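Koma Digital Business Award: Frequently Asked Questions for Applicants

Last updated: Tuesday, December 19, 2023

The award recognizes managers and companies whose work in digitalization has changed how a business runs. It is organized by Gellavora, the regional business network, with technical review by Flunditz. The answers on this page apply to the current round only. Where they differ from the printed leaflet, this page takes priority.

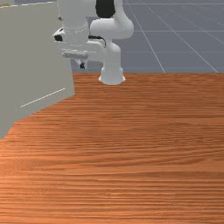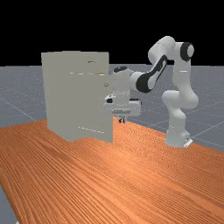

General

What are the award categories?

There are two. The Career category is for an individual with a sustained record in management. The Project category is for a company or a unit of a company that has completed a digitalization project. A company may enter both, but each entry needs its own form and its own supporting file.

Who runs the award office?

The office is run from the Gellavora headquarters in the Tesfamariam Building, second floor. The award manager is Meron Demissie. Questions about eligibility go to her; questions about the upload portal go to the help desk.

How many entries were received in the last round?

The office received 417 entries, of which 134 were in the Career category. All other entries were in the Project category.

Eligibility

Does my company have to be a member of Gellavora?

No. Members and nonmembers are scored the same way. Nonmembers must attach a current business registration extract, which members already have on file.

Is there a size limit?

Companies with up to 700 employees may enter under their own name. Larger companies must name a single business unit as the entrant, and the figures in the form must be those of the unit. Count employees on the payroll on the last day of October. Part-time staff are counted as full persons. Agency workers are not counted.

Can a person nominate himself or herself?

Yes, in the Career category. A self-nomination needs two letters of support from outside the nominee's present employer. A nomination made by someone else needs one. Letters from relatives are not accepted.

Can a retired manager be nominated?

Yes, if the person left the last management post no more than three years before the closing date. Honorary titles held after retirement do not extend this period.

Can a past winner enter again?

A past winner in the Career category cannot be nominated a second time. A company that has won in the Project category may enter a different project after one full round has passed. A new release of the same system is treated as the same project.

Preparing the entry

What counts as a completed project?

A project is complete when the system is in regular use by the people it was built for and the previous process has been switched off or formally reduced to a backup. Pilots, trials and proofs of concept are not complete projects. If the rollout is staged by site, at least half of the planned sites must be in regular use.

What goes in the supporting file?

The supporting file is one PDF. It must contain, in this order:

Summary, one page
Description of the business before the project or appointment
Description of the change and the entrant's part in it
Results, with the source of each figure
Letters of support (Career category only)
Signed declaration

Do not include brochures or press clippings. Reviewers do not open links, so anything you want them to read has to be in the file itself.

Is there a length limit?

The summary is limited to 1,128 words, counted by the portal at upload. Headings and table cells are included in the count. The portal will not accept a longer text – it does not shorten it for you. There is no limit on the other sections, but the whole file must stay under the size shown on the upload page.

Which figures should be used for results?

Use figures from closed accounting periods. Forecasts may be given in a separate paragraph marked as such and are not scored. If a saving is shared between several projects, state how it was divided.

Can confidential data be included?

Yes. Mark each confidential page in the header. Reviewers sign a nondisclosure agreement before they are given access. Marked pages are deleted when the round closes and are never used in publicity.

Review and results

How are entries scored?

Each entry is read by two reviewers working separately. They score management quality, technical soundness and measured results. Management quality has double weight in the Career category, and measured results have double weight in the Project category. If the two totals are far apart, a third reviewer reads the entry and the middle score is used.

Will I get my scores?

Entrants who are not shortlisted receive their totals by email on request. Individual reviewer comments are not released.

Can I correct an entry after it has been sent?

You may replace the file as often as needed until the portal closes. Only the last version is kept. After closing, corrections are limited to contact details.

Is there a fee?

There is no entry fee. Finalists pay their own travel to the ceremony. Each finalist receives two seats, and further seats can be bought if the hall is not full.

May we announce that we have been shortlisted?

Yes, once the list is public. Use the wording "finalist" together with the category and the year. The winner's logo may be used by winners only.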